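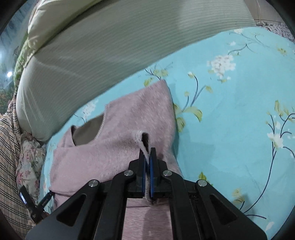

Most people who build their first gripper test it on a wooden block, and I would like to talk you out of that, at least for the length of this chapter. A block is a forgiving partner. It has corners, it stays the shape it was when you set it down, and almost any two fingers that close will pick it up. Cloth is a different animal altogether, and it's cloth we will be working with from here on, because a house is full of it and because it will teach you more about your linkage in an evening than a block will in a month. Take a fuzzy pink garment spread on a flowered bedsheet, with the fingers closed on one narrow strip of its edge. The edge has risen into a small rounded loop above the grip, soft wrinkles run off from the pinch, and right beside it the cloth parts in a dark, narrow opening. If you look at the fingers you'll find a strip of blue padding on the inside of each, and behind them the round silver pivot pins that the linkage turns on. Those few parts, the pads and the pins and the arms between them, are what this chapter is about, and by the end of it you should have a working set of your own on the bench (or on the bed, if that's where you have the room).

Chapter 6
Soft Things: Building a Hand-Held Gripper for Cloth

Last updated June
By the author of the Giltis Workshop Course

I wrote the first version of this chapter at my kitchen table and the second at Insaurralde, the shared workshop where I have spent more evenings than my family would like. The two places pulled the writing in different directions. At home you have a drill, a small printer if you're lucky, and a drawer of screws that don't match. At a shared shop you have better tools and a line of people waiting to use them. I've tried to keep both readers in mind, and where a step needs something you may not have in a spare room, I give a slower way of doing it with hand tools. The slower way is fine! My favorite set of fingers was filed by hand over most of a winter.

The design we will follow is called Humari, after the notebook it was first sketched in, and it is a plain mirrored linkage. Two fingers meet in the middle, two arms spread outward behind them, and a trigger in the handle draws everything together. You hold it and you work it yourself. I know that may be a letdown if you came to this book for motors, and they are coming in Chapter 8, but please don't skip ahead. Working a gripper with your own hand lets you feel a bad joint long before you could find it in a motor log, and when the cloth slips you will usually know which finger let it go.

6.1 What you should have before you start

You'll want the arm blanks from Chapter 5, drilled but not yet assembled, and a sheet of soft padding thick enough to dent with a fingernail. You'll want pins that turn freely in their holes without rattling. You will also want a pile of things to pick up. Raid the laundry. A thin cotton shirt, something with a nap, a sock, a dish towel and one heavy item such as a pair of jeans make a good beginning, and the variety matters more than the quantity.

My own parts for one hand-held unit came to 499 grams on the kitchen scale, which was more than my wrist cared for after an hour. The second build, with recesses cut into the broad part of the arms, was a good deal kinder. If you are using the Drusari spreadsheet from the front of the book, put your weights in as you go; it's tedious to take everything apart later just to weigh one arm, and I speak as someone who has done it twice.

6.2 Keeping a pinch log

Start a log now, before the fingers are even finished. Mine has 3,548 entries at this writing, most of them only a few words long: the cloth, where I pinched it, whether it held when I lifted, and anything odd. The first 40 are nearly useless, since I hadn't yet thought to write down whether I'd gone for an edge, a fold or the flat middle of the fabric. Please learn from that. Edges and folds behave so differently from flat cloth that mixing them together will hide whatever your pads are trying to tell you.

Leave a wide margin in the log for later notes. We'll be coming back to these early pinches in Section 6.5, when we change the padding for the first time, and you will want room to write the new result beside the old one.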